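Kitting and Bench Assembly Worker - Grusard, Brokunby workshop

Grusard is hiring a bench worker for the small parts section at our Brokunby workshop. The job is permanent after a trial period of 3 months. Pay is 185 kronor an hour, paid monthly.

You will sort parts into bins, put together kits for the assembly benches, and do some of the assembly yourself. Most of the work right now is for the Ornik valve unit. A normal shift is 70 kits. Parts come up from the Åberg store in boxes, and you check them against the pick list before anything goes in a bin.
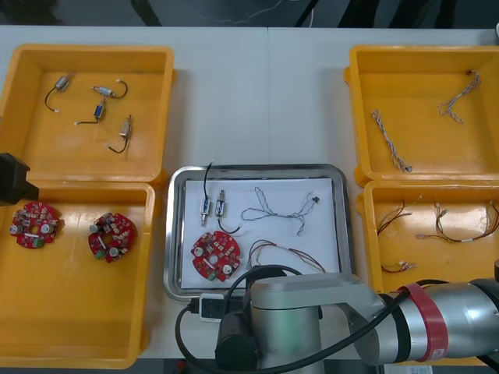

Page last changed: April

Parts for the Ornik kits are kept in yellow plastic bins on a white table, one kind to a bin: solenoids, round red circuit boards, twisted white and gray wires, and the multicolored harnesses. A steel tray goes between the bins. The solenoids and wires have small connectors on the ends that bend easily, so we need someone who handles things with care and does not rush.

What we ask for:

Good close-up eyesight, with or without glasses
Steady hands
Able to tell wire colors apart
Able to read a pick list in English or Swedish
Fine with sitting or standing at a table for most of the day

Experience with electronics is a plus but you do not need it. We train you on the bench for the first weeks. You do not need to solder - that is done in another section.

The day shift starts at 7 a.m. and ends at 3:30 p.m., with a paid coffee break and an unpaid lunch. There are 19 of us in the workshop. We have parking, and the bus stops outside the gate.

To apply, send a short letter and a list of past jobs to the Grusard office in Brokunby, or hand them in at the front desk. Write "Bench work" on the envelope. We read applications as they come in and the ad comes down when the job is filled.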